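How a Sports Video Game Decides How Good a Player Is

When you pick a team in a sports video game, each player on it has a number. One player might be a 90. Another might be a 64. The number is called a rating. This page explains where ratings come from and what the game does with them.

What a rating is

A rating is a score, usually from 1 to 100. The number you see next to a player's name is the overall rating. It is made from many smaller ratings, and each smaller rating measures one skill. Speed is one skill. Throwing power is another. Catching is a third.

The game does not treat every skill the same way. A football quarterback needs to throw well, so throwing counts for a lot in his overall rating. Tackling counts for almost nothing. For a linebacker it is the other way around. The amount a skill counts is called its weight.

A worked example

Suppose a small soccer game called Gukis uses only 4 skills: speed, passing, shooting and defending. Sanne Van Leeuwen is a forward in the game. Her skills are:

Speed 90
Passing 80
Shooting 90
Defending 40

If every skill had the same weight, you would add the numbers and divide by 4. The sum is 300, so the overall rating would be 75.

For a forward, though, shooting matters most. Gukis counts shooting 4 times, speed 3 times, passing 2 times and defending once. That makes 360 + 270 + 160 + 40, which equals 830. There are now 10 parts, so you divide by 10. Her overall rating is 83.

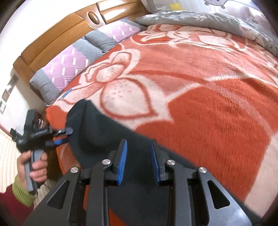 The skills stayed the same in both sums. Only the weights changed. This is why a player's overall rating can go down when you move that player to a different position.

Who picks the numbers

Some skills can be measured. Running speed is one of them, since a sprint can be timed with a clock. Other skills have to be judged by a person who watches matches and compares players. People who do this job are often called raters or ratings editors.

In Gukis the ratings editor is Arnout Lambrechts. He has 676 players to rate. Each one has 4 skills, so he must fill in 2,704 numbers before the game is finished. He starts with last season's numbers and changes the ones that look wrong - most of them move by only a point or two.

What the game does with a rating

A rating does not tell the game what will happen. It changes the chance that something will happen. When Sanne shoots, the game looks at her shooting rating, how far she is from the goal and whether a defender is close. It combines these into a chance of scoring. Then it picks a random number to decide whether the ball goes in.

A player with a shooting rating of 90 will still miss sometimes. A player with a rating of 50 will sometimes score.

Why ratings change

Real players get better, get hurt and get older. Many games send out new ratings during the season through the internet. If a player has a very good match on Sunday, the shooting or passing number may be higher after the next update. One match is usually not enough to change it by much.

Words to know

Rating: a number that shows how good a player is at something.
Overall: one rating made from several others.
Weight: how much a skill counts in the overall rating.
Update: new information sent to a game after it has been sold.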